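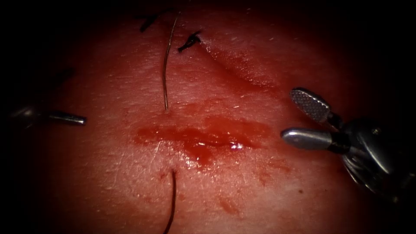
Potov suturing programme
Progress report to the Nogueira Fund, second reporting period

Summary

Work in this period has been on the written rules for robotic suturing practice: who may run a session, how stitches are to be placed and tied, how recordings are labelled, and when a session must stop. Version 2 of the practice code is in use at both sites, Potov and Allalska. We completed 328 recorded stitches against a target of 300. Of these, 219 met every point of the code at first review. The rest are usable for some purposes but carry at least one marked fault.

Spending is within the agreed budget except for instrument servicing, which is covered further down.

What the code now says

Version 1 was written before we had much console time and it showed. Several rules could not be checked from a recording, and two reviewers could read the same rule in different ways. Version 2 is shorter. Each rule is now tied to something a reviewer can see or to an entry in the session log.

The main changes are as follows.

Both instrument tips must stay in view while either arm is moving. If one leaves the view, the operator stops both arms and brings it back before going on.

The thread is held by the jaws close to the tissue when a loop is being thrown. Holding it far out gives long slack loops, which catch on the wrist of the other instrument.

No jaw is closed on the edge of the wound. This was a recommendation in version 1 and is now a fault.

Tails are trimmed short before the next stitch is started. Reviewers had trouble telling an old tail from the working thread.

Blood at the wound is left in place unless the operator can no longer see where the thread enters the tissue. Wiping is logged with the time.

Marking of faults

We now use three grades. A minor fault is recorded and the stitch is kept. A major fault means the stitch is kept but left out of the reference set. A stop fault ends the session, and the console is not used again until the log has been signed off by the site lead.

There were 10 stop faults in the period. Most were collisions between the two instruments at the wrist, and none led to damage beyond scratching. Allalska had more of them than Potov, and we put this down to newer operators. The training hours at Allalska have been raised and the number has since fallen.

Knot tying

The largest share of major faults came in tying. The code asks for the thread to be wrapped around the open jaws of one instrument while the other holds it, with a small gap between the two tips. Operators trained on other systems tend to work with the instruments further apart. They can tie a good knot that way, but the thread is then under more pull and the wound edges shift.

We considered allowing both methods. The decision for now is to keep one method in the code, so that recordings from the two sites can be compared. An operator who wants to use another method may do so in a separate session, labelled as such.

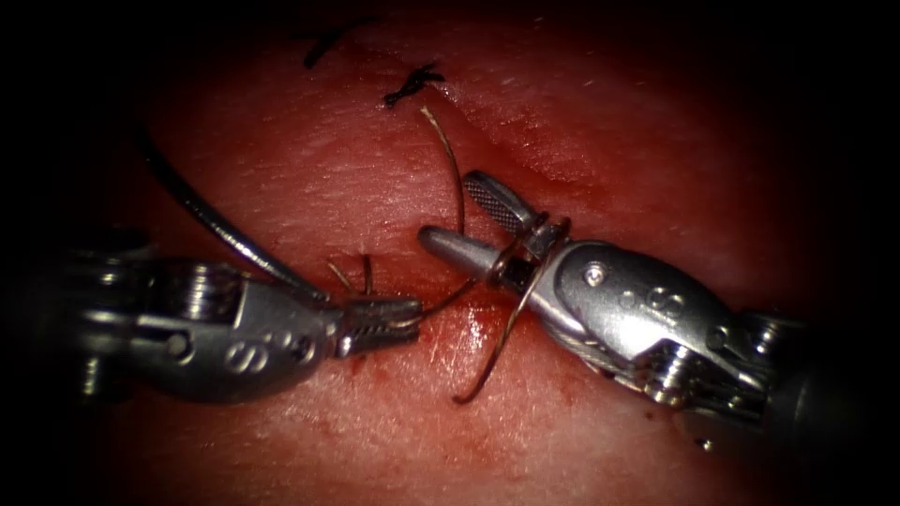

Labelling and storage

Recordings are labelled by stage: entry, pull through, first throw, second throw, tightening, trimming. The stage boundaries gave us trouble early on. Reviewers at Potov started the first throw when the jaws turned, and reviewers at Allalska when the thread first touched the metal. Version 2 uses thread contact. Older recordings are being relabelled to match, and this should be done by the end of June.

All files are held in the Stamia archive with the session log attached. A recording without a log is not accepted. We lost a small number of otherwise good stitches to this rule and intend to keep it.

Instruments and servicing

Servicing has cost more than planned. Grip surfaces and wrist cables are now inspected before every session, where version 1 asked for a weekly check. This has found wear earlier, but it has also meant more instruments sent away and two periods when Allalska was working without a spare. We ask the Fund to agree a transfer from the travel line, which is underspent.

Open points

The rule on lighting is still a draft. Bright metal near the wound can hide the thread, and the reviewers do not agree on how much glare should count as a fault.

We have no rule yet for a thread that frays during a stitch. At present the operator decides.

Next period

Agree the lighting rule and issue it as an addition to version 2.
Finish relabelling the older recordings.
Have each site review a set of the other site's stitches without knowing who the operator was.
Send the draft of version 3 to the Fund for comment in September.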